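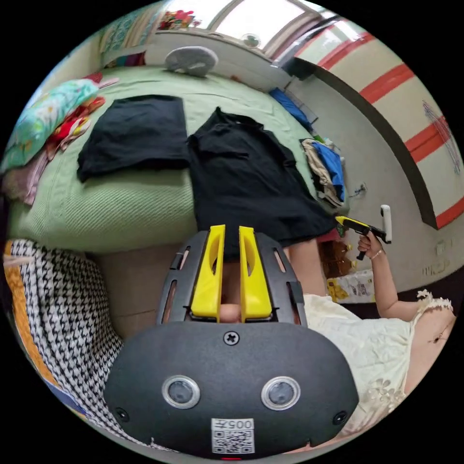 Folding on the bed, Bririvgate flat. One black piece done, one to go.

Progress report to the Vanags fund - clothes and bedding strand

Hi all, I promised you something shorter than last time, so let's see how I do! September was mostly a bedroom month. We finished the kitchen cupboards at the Bririvgate flat early on (you had the numbers for those in the last report) and moved straight on to the clothes, which I'd been looking forward to and slightly dreading.

Where we are

The plan you funded was 300 folded items by the end of the quarter. We're at almost that, with 14 still sitting in the "do again" bag. Most of those are dark tops. Black on black is hard work - you lose the seams and the hem, and you end up holding the thing up to the window to find out which way is front. I've moved the dark pieces to the morning, when the light comes in on the bed side, and it's going a lot better.

We fold on the bed and I'd like to keep it that way. I know the proposal said a table, and we did try one for a week, but anything with a wide bottom half just slid off onto the floor. The pale green sheet is a good background too, because dark clothes show up on it right away. The blanket gets bunched up at one end while we work and goes back on when we're done.

The Cevuline method

You asked whether we're still using the Cevuline fold. Yes, for tops and T-shirts: sides in, bottom up, turn it over, flatten. For anything flared or floaty I've dropped it and we just fold in half and then half again. It isn't as pretty in the drawer but it stays put, and a full drawer takes 20 minutes to do instead of most of an hour.

Black clothes get picked up by the top edge first and laid out before any folding starts. It's a small change, but I wish I'd made it back in the summer.

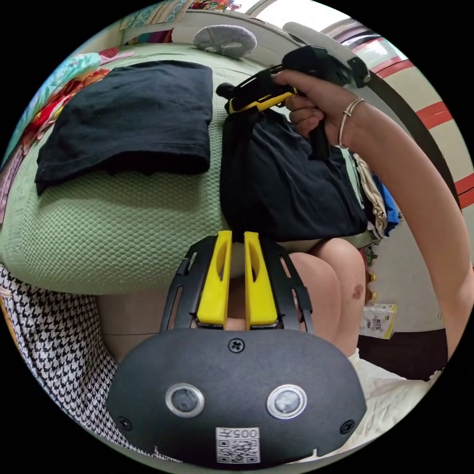
Money and supplies

We're under budget on supplies, mainly thanks to the Haler drawer dividers coming in cheaper than the quote. I bought 3 extra sets and they're already in use. Laundry costs went up a bit (everything gets washed again between rounds) and I've put the receipts in the shared folder.

Next up

Bedding! Fitted sheets first, then blankets, then the do-again bag. I'd also like to talk about a second laundry basket on our Wednesday call, if there's room on the agenda.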